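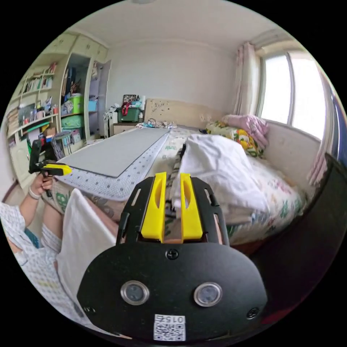 A new set of rules for recording housework with hand-held grippers came into use on Wednesday. The rules, named the Kubo guide, were written by Desolau, a small group that advises companies on the safe use of robots in the home. They apply to work done in private bedrooms, kitchens and bathrooms, where people do daily tasks with grippers in their hands so that a robot can later learn the same movements.

The guide is short, only 3 pages. It says that each gripper must carry a label with a number and a code which can be scanned, and that the number must be written in the work log before the first task begins. If two grippers are used together, both must be checked for loose screws. No session may be longer than 140 minutes, and the person must have a free place to sit down between tasks.

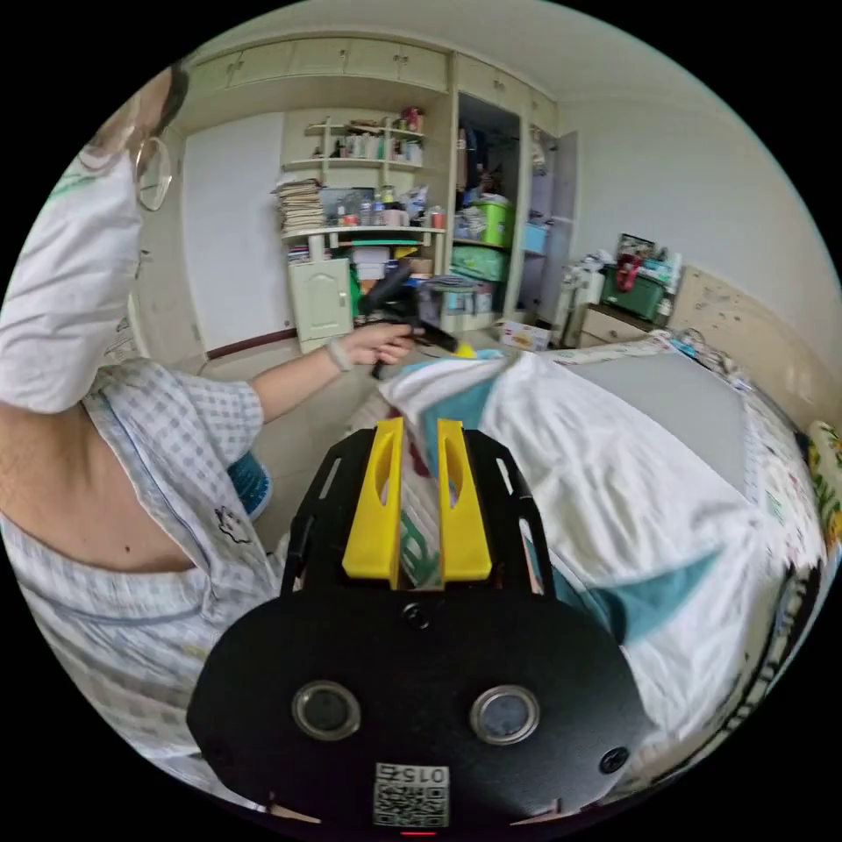 Beside a rumpled bed with a gripper in the hand. Photo: Gistero

A large part of the guide is about privacy. People who work in their own bedroom must be told in clear words that shelves, clothes and papers may be recorded too. They can ask for any recording to be deleted within 300 hours, and they do not have to say why. Mirrors should be covered, and letters with an address should be put in a drawer.

"Many companies had their own habits, and some of these were good, but a worker who changed company had to learn everything again," said Toshio Kinoshita, who led the writing of the guide. He added that the most difficult discussion was about face masks and glasses. In the end the guide permits both, if the person can see the work well.

Gistero and Wulletti are the first two companies which have agreed to follow the rules. Gistero says it has 2,000 recordings of bed making and folding, and it will check the older ones against the privacy part first. Wulletti will start with its new workers in November.

The guide can be read free of charge on the Desolau website. Comments from workers are accepted by e-mail, also without a name, and Desolau plans to answer them in the next version.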